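Rumenness Home Forum > Kitchen and Laundry > Hard water film on plastic cutlery and caddies

flanbridge_tap
Moved to Flanbridge in March. The supply report gives hardness as 200 mg/L as calcium carbonate. Stainless comes out of the sink fine. Plastic items dry with a dull film, worst inside the drainage holes of the utensil holder. Same style as mine:
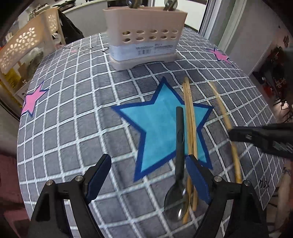 Photo: Okeke housewares thread, reposted with permission

Dish soap does not shift the film. Plain white vinegar does, but it returns within a week. Is there a cleaning interval people use, or is a softener the only real fix?

mid_sediment
200 is hard but not extreme. The film is mostly carbonate with soap residue bound into it. Vinegar at 5 percent will dissolve the carbonate. Soak for 20 minutes, brush the holes, rinse. Do the soap wash after the acid, never mixed with it, or you waste both.

joltbridge_plumb
Disagree on vinegar. Citric acid is cheaper per wash and has no smell. One level tablespoon per quart of warm water. I switched at the Joltbridge house and have not bought vinegar for cleaning in two years.

mid_sediment
Cost difference is pennies at this scale. Citric also leaves calcium citrate behind if the solution is hot and strong. Fine for a caddy, less fine for a kettle.

quartz_heel
The bigger variable is drying. Film forms where droplets evaporate. Towel dry and there is much less to remove. I lay spoons and knives out on cloth after rinsing and put them away later. My notes on drying are in the sticky, section 4. 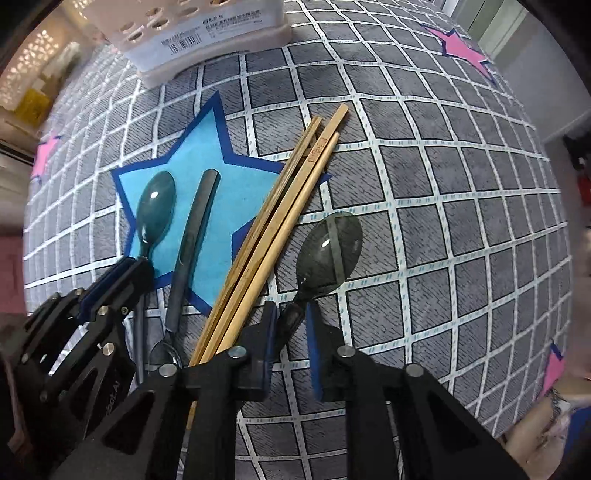

Sticky, section 4: 3 min read

Dark plastic shows film first, so check the dark pieces and ignore the pale ones. If the bowl of a spoon looks cloudy when dry and clear when wet, it is mineral. If it looks cloudy both ways, the surface is scratched and no acid will help.

flanbridge_tap
Checked. Most are clear when wet. Two are cloudy both ways, probably from the scouring pad. Quote for a softener is 2895 installed, before salt.

joltbridge_plumb
Too much for cutlery. Get a quote without the bypass loop. Ours was a good deal less.

quartz_heel
Agree it is too much if the film is the only complaint. Check the water heater before deciding. Scale there costs money, scale on a spoon does not.

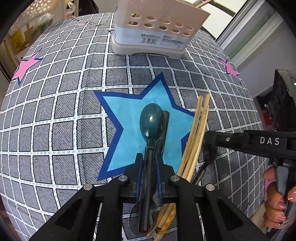
mid_sediment
On the heater point I would go further. At nearly 80 percent of the houses I have serviced on that supply, the lower element was scaled by year six. Drain a bucket from the tank valve and look for white grit. If you find it, price the softener against a new element and ignore the cutlery.

flanbridge_tap
Will drain it this weekend and post what comes out. Citric acid ordered in the meantime.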